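Mekeck Opens Sign-Ups for "Fold It Where It Lands," a February Course for People Who Do Laundry on the Bed

For release 2024-12-11

Hi, I'm Haiyan Zheng, and I run the home classes at Mekeck. I've been folding clothes on top of a bed for most of my adult life, and I'm very happy to say we finally have a course for everybody else who does it too! It's called Fold It Where It Lands, it starts in February, and sign-ups open today.

Most folding advice I come across begins with a big clear table in a laundry room. Lovely, but my students live in apartments where the bed is the biggest flat thing they own. So that's where we work. The one extra I ask for is something firm to fold on, because a mattress gives under your hands and the sleeves wander off. A low table set right on the bed does the job, and so does a flat board (I've used a big tray at my sister's place and got along fine).

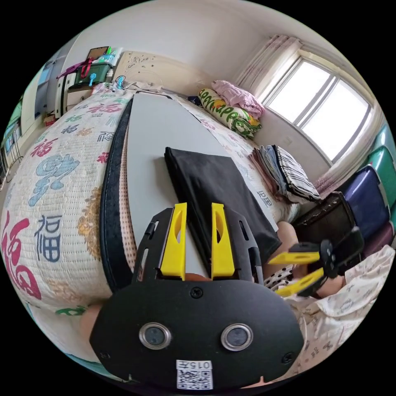

A folded black cloth on the bed table, with a stack of folded clothes behind it.

The course is 10 short lessons, and you can do them in any order, although I'd start with T-shirts. We spend two full lessons on those. My co-teacher Cor Michiels is a stickler for smoothing the shirt out flat before anything gets turned in, and he's converted me. If there's a big print on the front, lay it out so you know where the print will end up, then bring in the sides. Dark shirts are good for practice too – every bit of lint shows, so you learn to brush as you go.

After that come pants, striped things that refuse to line up, blankets, and pillowcases. Xuelian Fu teaches the blanket lesson. She folds hers and leaves them on top of the pillows during the day, and I've started doing the same at home.

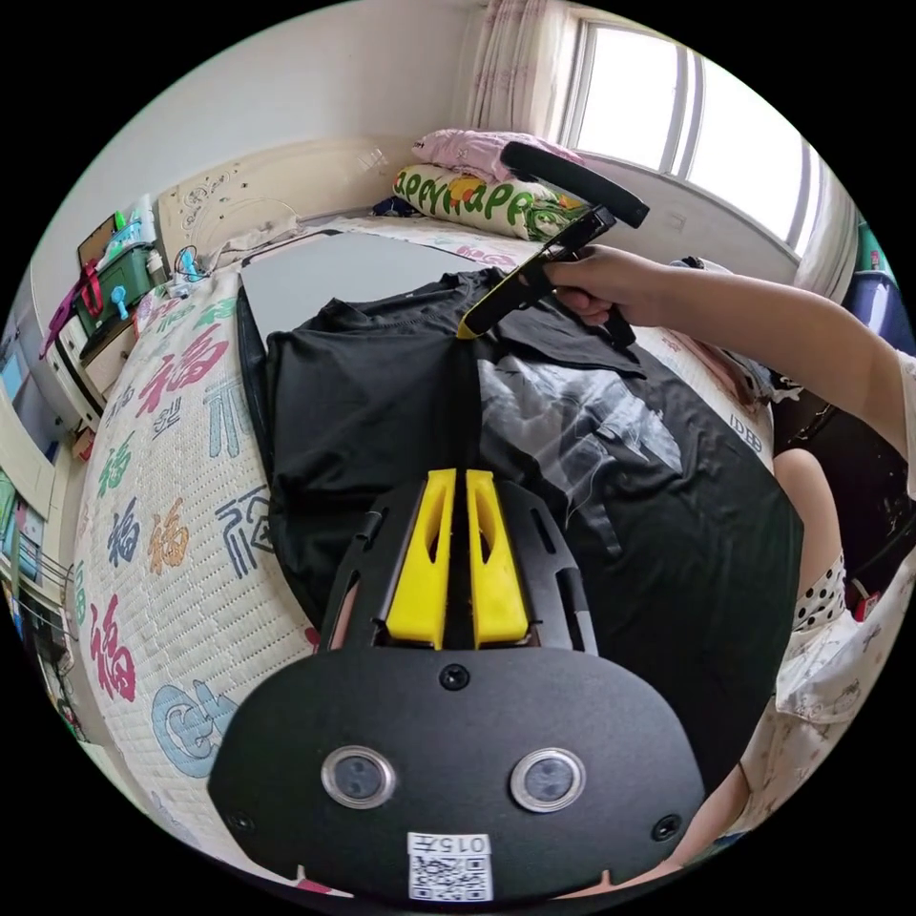 What it costs and how to join

The whole course is $85, and that includes the printed folding guide, which Zeyu Bai drew by hand and which I'd happily hang on my wall. There are 223 places. If you took our closet class at the Makadari center last time around, your name is already on the early list and you'll get an email from us, so please check your junk folder before you write to me!

You won't need to buy anything to take part. Bring your own clean laundry, the more mixed the better. We tried the lessons out on a full basket of shirts, socks and kids' pajamas, and I'd say the socks gave us the most trouble. Cor still wants to redo that lesson, and we may well let him.

Press questions, review copies of the guide and interview requests go to Shiyu Zhong in the Mekeck press office. Shiyu can also set up a folding session at your place if you'd like to try it before you write about it. A bed is all the space we need.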